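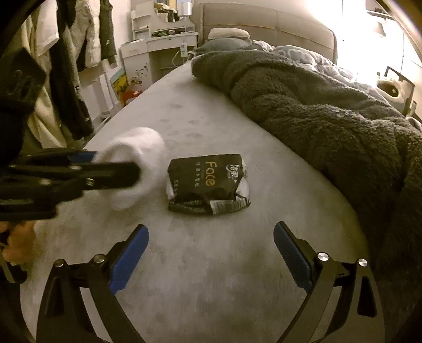 Rozália Michalík thinks the floor should come before the bed, always, and she wrote so on my plan in green pen: if the carpet has things on it, you will walk on them, and then you sort them dirty. I had planned the opposite order. I keep her remark here so we can decide it properly in November.

7 October 2022. Bedroom tidying, Firkholm flat.

Items on the list: 15. The rule for today is that each thing gets a place before it is picked up, if not, it only travels from one surface to another. Socks go rolled, into the drawer. Flat packs go to the dressing table, but its top has already many things on it, so I must first find a box for them. Not solved today.

Matúš asked what to do with packing material. My opinion is to keep the bubble wrap, rolled, and put it together with the tape. Toàn would throw it away. We keep it for now.

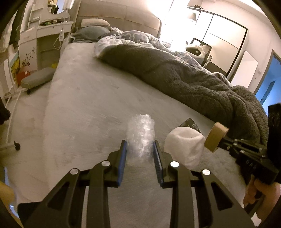
Bubble wrap, rolled, over the pale grey sheet.

The bed is a good place for sorting because the sheet is light and dark packets show well on it. The fleece blanket is the problem. It is thick and small things can go under it. Next time fold it first and put it on the chair, before anything else comes on the bed.

To do:
- box for the flat packs
- ask Oľga if 2 drawers are enough for the soft things
- write the order of work again, with floor first, and show it to Rozália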